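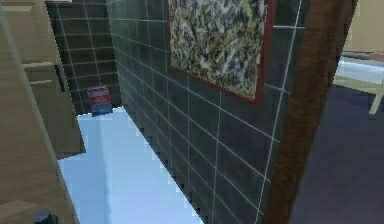 Forums > Amateur Boxing > Rules and Officiating > Weigh-in procedure, Grongate Open

**Grongate Open: change to weigh-in procedure**

**GrongateOpen_Office**
Posted 24 Aug 2018

Clubs intending to enter boxers in the Grongate Open are asked to note the following change, which applies from this season.

All boxers will weigh in on the morning of each day on which they are drawn to box. The single weigh-in held on the evening before the tournament is withdrawn. The scales will open at 7:00 and close at 8:30. Boxing will not begin until at least three hours after the scales have closed.

A boxer who is over the limit at the first attempt may return to the scales once before they close. A boxer who remains over the limit at closing time will be withdrawn from the draw, and the opponent will advance by walkover. Entry fees will not be refunded in such cases.

The check scale will be available from 6:15. It is the same model as the official scale and will be tested against it before opening.

Questions about the procedure may be posted in this thread. Questions about individual entries should be sent to the tournament office by the club secretary.

**southpaw_secretary**

Thank you for the early notice. My club supports the change in principle. Our difficulty is travel. We are a long drive from Grongate, and until now our boxers have come up the evening before, weighed in, eaten a proper meal and slept. Under the new arrangement they will still have to come up the evening before, but they will spend that evening hungry in a motel.

Has the office considered a later opening for clubs traveling from outside the region?

**GrongateOpen_Office**

The request was considered. A later opening would shorten the interval between the scales and the first bout, and the tournament doctor has asked that the interval not be reduced. The times will stand for this year.

**bluecorner_firko**

Speaking for the coaching staff at Firko, we regard this as overdue. The evening weigh-in had become a contest of its own. We have seen boxers make a limit in the evening and enter the ring the next day visibly larger than the opponent who walks around at that weight all year. At senior level an adult may choose to take that risk. The Open also accepts juniors, and it is hard to defend at that level.

If a boxer will be hungry in a motel the night before, the boxer has been entered in the wrong class.

**southpaw_secretary**

With respect, that is easily said by a club that can reach the hall in the time it takes to drink a cup of coffee. I did not say that our boxers are cutting weight. I said that they will be cautious the night before, as any boxer is who stands within a pound of the limit. A home boxer can step on the gym scale at bedtime and again at dawn. Ours cannot.

**bluecorner_firko**

The point about access to a scale is a fair one and I withdraw the remark about the motel. Firko will make its gym scale available to visiting clubs until 10:00 p.m. on the evening before. Please contact us through the club page so that someone is there to open the door.

**canvas_and_rope**

A question on the daily weigh-in. If a boxer makes the limit on the first day and wins, then weighs over on the second day, is the first result allowed to stand? I ask as a judge who will be completing the paperwork.

**GrongateOpen_Office**

The first result stands and will be entered in the boxer's record book. The boxer is withdrawn from the remainder of the tournament. The boxer beaten on the first day is not reinstated.

**canvas_and_rope**

Thank you. That is clear. I would suggest it be printed in the entry pack in those words, as there was a lengthy dispute over exactly this matter at the regional finals in April.

**suvarna_abc**

Suvarna wishes to record an objection, chiefly on behalf of our heavier boxers.

The limit for heavyweight is 91 kg. A boxer at that weight can move by a considerable amount between one morning and the next after a hard bout, a late meal and plenty of fluids. We encourage our boxers to drink and eat properly after boxing. A daily weigh-in gives them a reason to do the opposite. The office says the change is for the welfare of the boxers, but in a tournament with bouts on successive days it may have the reverse effect.

We would prefer one weigh-in on the morning of the first day, with the full check against the limit, and a medical check only on the days that follow.

**old_bucket_man**

I have worked corners at this tournament for a long time and I agree with Suvarna. A lad who has boxed hard on Saturday should be eating on Saturday night. Put him on the scale on Sunday if you like, but give him an allowance.

In the past there was an allowance on the second day. It was taken away when the evening weigh-in came in and I never heard why.

**bluecorner_firko**

An allowance becomes the new limit. If boxers are told they may be a pound or two over on Sunday, then those who plan their weight closely will plan for that figure. I would sooner have one number that applies on every day.

**old_bucket_man**

Then you will have empty corners in the finals. People buy tickets for the finals.

**suvarna_abc**

We would add that the class above is open to any boxer whose weight is in doubt, but the difference in size there can be very great. A man who is naturally a shade over 91 kg may be drawn against someone far heavier. "Move up" is reasonable advice in the lighter classes. It is poor advice at heavyweight.

**ringside_medic_r**

I will comment on the medical side only, and in general terms. I am not the doctor appointed to this tournament.

Rapid weight loss by sweating is a hazard, and the longer the gap between scale and bout, the more tempting it becomes. That is the argument for weighing on the day. The argument Suvarna makes is also sound, as a boxer who restricts fluids after a bout is at greater risk the next morning. In my view both concerns can be met if the doctor sees each boxer before the scale and is free to withdraw anyone who is plainly dried out, whatever the scale reads.

**GrongateOpen_Office**

The office is grateful for the comments from Suvarna and others. The medical check already takes place before the scale on each day, and the doctor may withdraw a boxer at that stage without reference to any other official. This will be stated more plainly in the entry pack.

On the matter of an allowance, the office will put the question to the rules panel before entries open. No undertaking can be given as to the outcome. Clubs should prepare on the basis that the limit is the same on all days.

**glovebag_grurnutia**

We hope to bring a team from Grurnutia for the first time and have several practical questions.

Is the weight taken in kilograms only? Are boxers weighed in underwear or in boxing kit? Is the $100 team bond still required, and is it affected if a boxer fails to make weight?

**GrongateOpen_Office**

Weights are taken and recorded in kilograms to one decimal place. Boxers are weighed in underwear. An official of the same sex as the boxer will be present at the scale, and one coach may attend with each junior.

The $100 bond is still required. It is held against damage and against teams that fail to appear. It is not affected by a boxer missing the limit.

**glovebag_grurnutia**

Thank you. Should each coach bring the record books to the scale, or hand them in together?

**GrongateOpen_Office**

Each boxer should bring his or her own book to the scale. A boxer without a book will not be weighed.

**southpaw_secretary**

May I ask that the hall doors be opened before 6:15? Last year we stood in the parking lot in the rain with a van full of juniors.

**GrongateOpen_Office**

The doors on the north side will be open from 6:00. The main entrance will remain locked until spectators are admitted.

**canvas_and_rope**

Page 4 of the draft entry pack on the tournament page still refers to the evening weigh-in. It should be corrected before clubs begin to print it.

**GrongateOpen_Office**

Noted with thanks. The draft has been taken down, and a corrected version will be posted after the rules panel has met.

**old_bucket_man**

I would still like an answer on why the allowance was dropped in the first place.

**GrongateOpen_Office**

The office does not hold a record of the reasons. The question will be included with the papers sent to the panel.

Contact the moderators | © 2018 Grongate Open Forums | Back to top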